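Workshop Guides > Arms and Motion > Hullia Build > Section 4
Filed under: Home Builds, Kitchen Projects, Simulation
228 shares | 14 comments

Section 4. Setting up the practice kitchen and making your first reach

By now you should have the Hullia software installed and your parts laid out on the bench (or the dining table, we've all been there). Before you bolt anything down, we'd like you to spend an evening with the practice kitchen. It's a computer model of a fitted kitchen with an arm standing in front of the units, and you can swing the arm about in it for as long as you please without chipping a cupboard door. Plenty of builders at the Zurkeck workshop skip straight to the metal and come back to this section a week later, so do have a go at it first, even if you're itching to get the spanners out.

You'll need the Isar control program, a mouse with a wheel, and a cup of tea. The Fiore add-on is handy for those who want to record their moves, but you can manage perfectly well without it until Section 6.

4.1 Loading the kitchen

1. Start Isar and wait for the status light in the corner of the window to turn green. The first start takes a good while on an older machine, and the window may go grey in the middle of it. Leave it be.

2. Choose Rooms, then Kitchen, then Load. If you have loaded a room before, Isar will ask whether you want to keep the old one open. Say no, as two rooms at once will slow everything to a crawl.

3. Type in the measured height of your own worktop from the floor, in millimetres, and press Enter. Please measure it properly with a tape, and do it where the arm is going to stand, for floors in old houses wander more than you'd think.

4. Type in the reach limit. Use 1000 for now. You can raise it later, but never go past 1490, whatever the slider lets you do.

Note: Isar remembers these figures for each room separately. If you move on to the garage or the landing, you'll have to put them in again.

4.2 Placing the arm

5. Drag the base of the arm to the front of the lower units. Leave yourself enough floor to open the drawers, and think about where you normally stand when you cook. It's a small thing, but an arm parked in front of the cutlery drawer soon gets on everybody's nerves.

6. Turn the base until the first joint faces the worktop, and click Fix. The base outline goes from blue to black when it has taken.

7. Set the speed to Slow. We know, we know. Slow it is, all the same, until you've finished the whole of this section.

4.3 Your first reach

8. Pick a target on the worktop. A single plate is ideal, and it should sit well away from the arm with a clear stretch of worktop between the two. Put it towards the front edge so you aren't working close under the wall cupboards on your very first go.

9. Press and hold Reach. The arm will fold out over the worktop towards the target. Let go of the button at any time and it stops where it is.

With the arm out over the marble-patterned top, take a moment to look at it from a few sides, turning the view with the mouse wheel held down. You want to be sure of three gaps in particular: between the arm and the wall cupboards, between the arm and anything tall at the back of the worktop, and between the big lower joint and the handles on the units underneath. Long bar handles are the worst for catching.
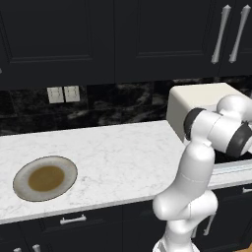 4.4 Checking for clashes

10. Open the Clash panel and press Check. Isar will run through the move again by itself and list anything the arm comes too close to. The cream box on the right-hand side of the worktop is a good one to check by eye as well, as the upper part of the arm passes in front of it from some views and it can be hard to judge how much room there is behind.

11. If the list is empty, press Save and give the move a name you'll recognise next month. If something is listed, drag the base a little further along and go back to step 8.

12. Set the smallest gap to 200 and run the check once more. A move that passes with this setting is a nice comfortable one to carry over to the real arm.

Caution: A clean check in the practice kitchen is only as good as the room you've given it. Isar has no idea about the kettle lead, the fruit bowl or the cat. When you come to the real arm, clear the worktop first and keep a hand on the stop button for the whole of the first run.

Caution: Never save a move while the arm is still settling. Wait for the figures in the bottom bar to stop changing, or the saved end point will be a little bit off and you'll be scratching your head over it for ages.

4.5 If it won't behave

The arm stops short of the plate. Check the reach limit from step 4, and then the worktop height. A slip of the keyboard in either one will do it.

The arm takes a strange route round. It's probably trying to keep clear of the wall cupboards. Bring the plate nearer to the front edge and try again.

The view has gone somewhere odd and you can't find the arm. Press the F key, and Isar will bring you back to it.

When you have three saved moves that pass the check, you're ready for Section 5, where we fit the real base plate. Have your 8 mm bolts and the big washers to hand.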